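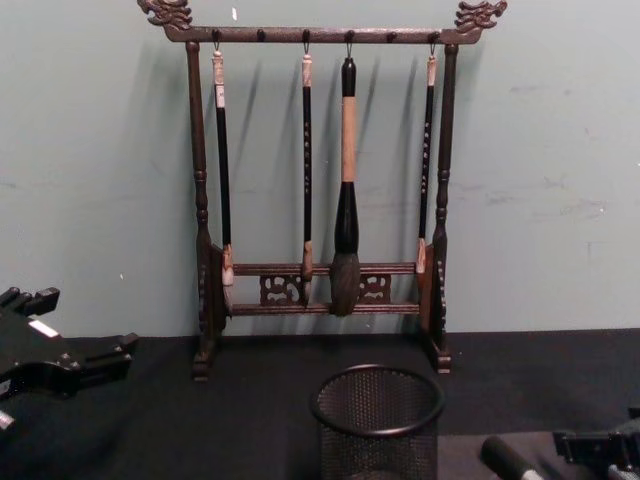
**December, bench 2, started at 4:10 pm**

Brush station again today. Ingvar wants this one ready as our second event for the student showcase, so I'm writing down everything from this afternoon while I still remember it (last time I waited until the next morning and half my notes were guesses).

The task as we've settled it: take a brush off its hook with one arm, hand it over to the other arm, lower it into the mesh cup. Then the reverse, which is where all the points are. Gleice wrote up the scoring and it's on the Flutura page in the club folder. Hooking a brush back on counts double. The big brush counts triple, and I think that's still too low!

Things I worked on:

**Approach angle.** The old path came at the handle straight from the front, and with the thin brushes that pushes them back before the fingers close. They swing on their loops and you have to sit there waiting for them to settle. I changed it to come in from the side and a bit low, closing slowly. Much nicer to watch. Still slow, though. Pascual timed the close at nearly 3 seconds and made a face.

**Unhooking.** The move is up, then toward the room, then down. I had up and toward the room happening together, and the loop caught on the peg tip every time. Splitting it into separate moves fixed the catching. The lift height is now its own setting in the Clista config (`lift_clear`), so please don't hard-code it again, Darius, I say this with love.

**Grip force.** Settings are in raw driver units, same as always. 1000 is fine for the slim black handles. 2000 is what I ended up with for the big one, because at anything lower it rotated in the fingers as soon as it left the hook – all that weight is down at the bristle end. I don't want to run 2000 on the slim ones by accident, so there's now a check that refuses to start if the brush name and the force don't match. It's an ugly check. It works for now.

Sorcha came by about the wrist view and we spent a good while on that. Her detector kept picking the peg next to the right one, and we went back and forth over whether it was calibration or the model. We looked through what the wrist camera gives us from low down on the left side, and I think a lot of the trouble is the shadows on the wall. They're soft but they're brush-shaped, and they slant, and the detector is happy to call one of them a handle. She's going to retrain with the wall masked out. I'd rather move the lamp. We agreed to do both and see who gets to be smug.

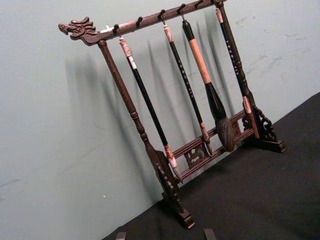

*Wrist view from low on the left, dragon head at the end of the bar. Note the brush shadows on the wall.*

Other idea from Sorcha, which I like a lot: use the carved dragon head as the reference point instead of the post. The post turnings are all round and look alike from every side, so the fit slides up and down. The head has an actual shape to it. The label on the crossbar might do as a backup if the head is out of view.

Calibration file from today is saved as run 612 under Mercombe. Use that one. The one before it has the table height wrong (my fault, I measured before the cloth was pulled flat).

Left to do:

- rehang the big brush with the new lift setting, I've only done the slim ones
- ask Ingvar if the cup has to stay put or if teams may move it before the start
- Darius: the Adomaitis script still writes its logs to the old folder
- lamp!!
- handover pose is too close to the rack, the right elbow gets very near the wall. Back it off a little and rerun

Packed up at 6:30. Arms parked, config pushed, Pascual has the key.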